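4.3 Tracking the hand-held grippers in a busy room

We come now to the part of the pipeline that gave us the most trouble and, if we may say so, the most pleasure as well. The planner described in Section 4.2 is only as good as the hand paths it is given, and those paths come from Tuler, our small tracking package, which has to work out where each gripper is from the fiducial markers on its cube and from whatever the cameras can see of the room. When we wrote the first version we tested it in a quiet corner with plain walls, and it did very nicely there. Then we moved to the shared room at Namside, where several people may be working at once, and many of our comfortable assumptions had to be given up one by one.

The first of these was that a marker seen is a marker worth using. A glossy surface will happily hand the detector a second copy of a cube, mirrored and rather faint, and the copy can be sharp enough for its corners to be found. A proper mirror image ought to fail the code check, as its pattern is flipped, but our early detector was generous about errors and now and then let one through with a neighbouring code. The filter would then pull the gripper smoothly towards a place behind the wall – a very graceful path, and quite wrong. We now keep the strict code check, and on top of it we ask whether the proposed pose lies on the near side of any large flat surface in the room map. Both tests are cheap, and we would not wish to be without either of them.

The second assumption was that one camera is enough. The camera on the gripper sees the fingers and the near surroundings very well, but with a fisheye lens the straight lines of the room are strongly bent, and a marker out towards the rim is stretched in a way that upsets a corner finder tuned for ordinary lenses. The head camera has a calmer view of both hands, yet it turns whenever the wearer looks away, and an arm may easily come between it and the cube. Tuler therefore treats the two as equals. Each gives its own estimate with its own spread, and the filter leans towards whichever is more certain at that moment. Corners near the rim of the fisheye are first mapped back on to a sphere and are given a wider spread, so that they still have a say but cannot shout.

We tested this on 183 recordings made at Namside in September. From these we drew 2,000 frames for checking by hand, and Joon-young Shin marked the cube corners in 1,157 of them, leaving out the frames in which no cube face could be made out at all. With the old detector, 8 of the recordings contained a jump on to a reflected marker that lasted long enough to spoil the path. With the side-of-surface test switched on we found none, though we would gently remind the reader that all the recordings come from a single room, and that a room with more glass in it may well have surprises in store. The Robichaud smoother, which we use unchanged from our earlier work, was run after the filter in both cases.

Figure 7 gives a view from each kind of camera. 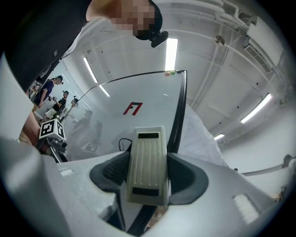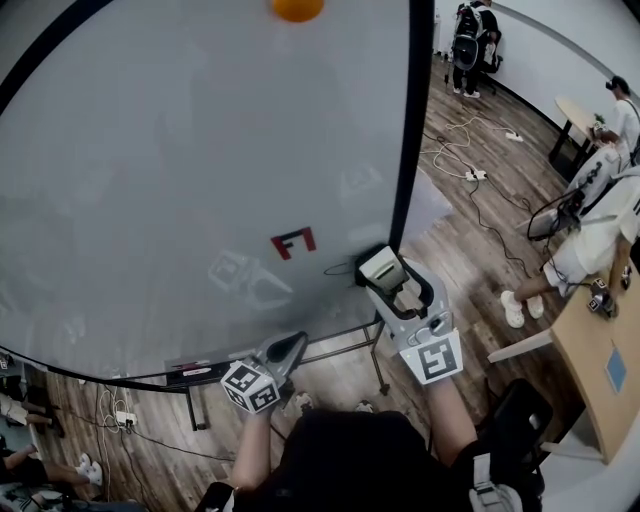 Figure 7. Gripper camera (first) and head camera (second). Marker cubes can be seen in both views, and both contain reflections on the large glossy panel.

Segundo Carhuamaca, who read a draft of this section, felt that we had been too easy on ourselves about the room map, and asked what the side-of-surface test would do if a panel on a stand were shifted by a hand's width between one recording and the next. He is right that the test would then be judging against a surface in the wrong place, and that a real cube held close to the panel might be thrown out along with the reflected ones. His suggestion was to fit the panel afresh at the start of every recording, using Plaso to find its edges, and to leave the test off until the fit has settled. We have since begun to do so in our newer recordings, but the figures given here were all obtained with the fixed map.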